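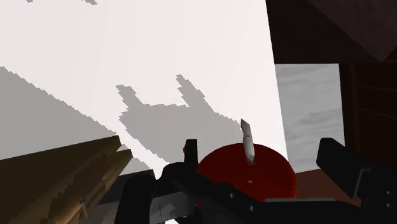
201 shares 7 comments

Deirdre Kavanagh has looked after the simulated arm cell at Listel since February. Most of her week goes to the gripper. "People think the arm is the job," she said. "The arm I hardly touch. It's the fingers that drift."

By drift she means the gap between what the controller reports and where the fingertips end up in the model. She opens the gripper all the way, closes it, and compares the reading with the saved one. If they disagree she reloads the joint limits and does it again. The log was at 2,564 cycles when we spoke.

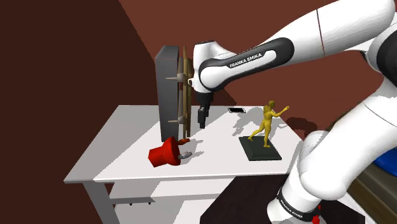 Setting up the cell after a change to the model takes her most of a morning. The base position comes first, then the table height, then the wrist. "I never start on the wrist," she said. "If the base is off, you fix everything twice." For the wrist she wants the gripper hanging with its fingers straight down over the tabletop, holding nothing. Things like the phone and the yellow figurine stay on the table while she works. She used to clear them and stopped, as the collision shapes need checking too.

Her colleague Nestor Tolentino handles the contact settings. He changes one value at a time and runs 200 closes before touching another. "Friction is where you can waste a week," he said. He keeps the old values in a plain text file, and Kavanagh has gone back to it more than once.

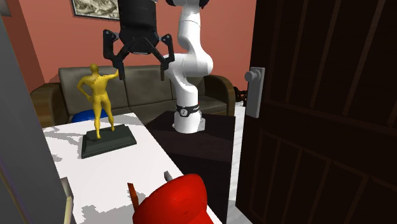 HORTON, Fri 13 January

I asked Kavanagh what she checks when the fingers are spread wide. "The two sides should match," she said. "If one linkage lags, I look at the joint coupling first." Next on her list is the shadow setting, whose jagged edges on the table bother her. Tolentino would leave it alone until the contact work is finished.

7 comments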